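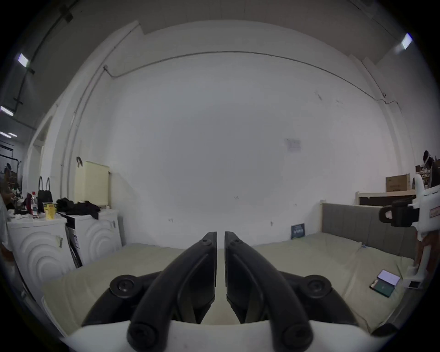

Spare Bedroom, Week Two

The review of the upstairs rooms at Skambridge continued in September. The spare bedroom has been assigned a budget of $400, of which the mattress cover from Musberg has already taken a share.

The gray upholstered headboard will be retained. Its vertical seams collect dust and are to be brushed before the bed is made. The white wall behind the bed remains plain for the present — paint samples were considered and set aside.

Small items are not to be stored on the bed. Phones, cases and cords belong in the drawer, and scraps of any kind go in the wastebasket. The pale fabric cover creases easily and should be pulled straight from the far side first.

Curtains are on order from Baluyot, with delivery expected in 15 days. The hallway closet will be addressed next.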